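Home | Diary | Walks | Reading | Older entries | Write to me

September, and the heating is still off

I have been meaning to write up the walk to Grendley for days now, and every evening I sit down to it and find the mending or the telephone gets in first, so tonight I've shut the door and put the kettle where I can reach it.

Grendley is the little battlefield up past the mill road, the one I have driven by for most of my life on the way to somewhere else. I suppose everybody has a place like that. There's a pull-off with room for a few cars, a gate that has to be lifted a bit before it will swing, and then a long sloping pasture with a creek at the bottom called the Dralia. (I had always said it "DRAY-lia," and the woman at the farm stand says "DRAH-lia," and I've decided to go with her, as her family has been filling buckets out of it for longer than mine has been driving past.)

Thoa Ung came with me, thank goodness, because she had read the pamphlet and I had only folded it. She had it in a plastic sleeve with her notes clipped to the back. We started at the top by the marker stone, and she read it all out loud in the wind with her hood up, and I have to say it went in better that way than it ever has off a page.

The short of it is this. The militia had come down in the night to hold the ford, and they had a captain who'd been told that a second company was on its way from the east side and would be there by sunup. The second company had been told the same thing about him. Each of them waited for the other, on opposite sides of the same hill, and by the time the fog burned off the regulars were already across the creek and coming up through the alders. It was over before breakfast. The muster roll gives 61 men for the captain's company, and 29 of them answered to their names that night at the church. Some of the missing had only run, and came home sheepish over the next week or so, but a good many hadn't, and they are under the grass on the north side where the ground dips.

I knew none of that. I knew there was a battle and I knew our side lost it, and that was the whole of my education on the subject.

What Thoa wanted to see was the hill itself, because she has a quarrel with the pamphlet. The pamphlet says the two companies were within shouting distance and simply didn't shout, which makes them out to be fools. So we walked it. We went up from the marker, over the top and down to the old wall on the far side where the others are supposed to have stood, and then she made me stay by the wall while she went back over and hollered. I heard nothing! Not one thing, only the wind and somebody's tractor. She came back over the rise quite pink and asked whether I'd heard her sing the whole first verse of "Shenandoah," and I had to tell her no. So that's one point to Thoa, and I hope she writes to them.

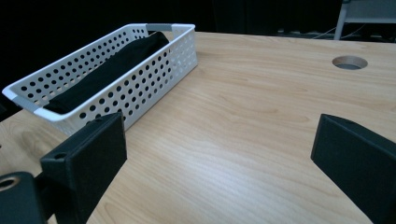

We ate our sandwiches on the lee side of the wall and talked about the captain. There's a letter of his, written years later to a niece, and the pamphlet prints a few lines of it. He doesn't excuse himself. He says he could smell the other company's fires and took it for our own smoke blowing back, and that he has thought about that smoke every fall since, whenever people start burning leaves. I had to put my sandwich down for a minute. I've read plenty about battles, arrows on maps and so forth, and I couldn't tell you a thing about most of them, but I expect I'll have that smoke in my head for the rest of the year.

Then down to the creek. It is a very small creek to have had all that trouble over it. I could have crossed it in my church shoes. Thoa reminded me that it had been a wet fall that year, and that the mill dam wasn't built until later, so the water would have stood a good deal higher and the ford would have been the only place to get a wagon over. I do forget that the land moves around too. I stand in a field and think, well, here it is, the very place, and meanwhile the creek has been straightened and the woods have been cut and grown back and cut again. Even the road is on the wrong side. The old one ran along the bottom, and there's still a sort of shelf in the bank where the wheels went, if the light is low enough to show it. We got there at a quarter past four and it showed beautifully.

On the way home we stopped at the Phan house, which is where they brought the wounded afterward, although it had another name then and a different roof. The museum room is only the front parlor, and it closes at five, so we had less time than I'd have liked. Admission is 3 dollars and there's a jar. They have a surgeon's account book open under glass to the page for that week, with the linen and the brandy written down in the same careful hand as the page before, which was all teeth and poultices. I liked that book more than anything else in the room. There is a drum as well, with a good half of the paint gone, and a sword that the card admits may have nothing to do with anything.

The young man at the desk told us there'd be a new audio tour by spring, put together by an outfit called Evport, with voices and cannon. Thoa asked him, very politely, which cannon, as there weren't any. He wrote that down.

I got home after dark with burrs all up my socks and a stiff knee, and was too stirred up to go to bed, so I got down Father's county history and looked for Grendley in the index. It gets 10 lines. Ten, and two of those are about the weather! The author gives more room to a barn fire. He has the captain's first name wrong as well, or else the stone does, and I've made a note to ask at the library which it is, because they have the muster roll on film and I'm not too proud to squint at it.

I would like to go back when the leaves are down. Thoa thinks that from the top of the hill, with the trees bare, we might be able to see straight through to the church steeple, and if we can, then so could the captain, and that would mean he had one more way of getting a signal across than the pamphlet lets on. Or it would mean the steeple was built afterward, and we'd have climbed up there for the exercise. She's going to look up the date of the church and I'm going to bring the better thermos, the green one, if my brother ever gives it back.

The kettle's gone cold on me while I wrote this. I'll put it on again and then see about those socks.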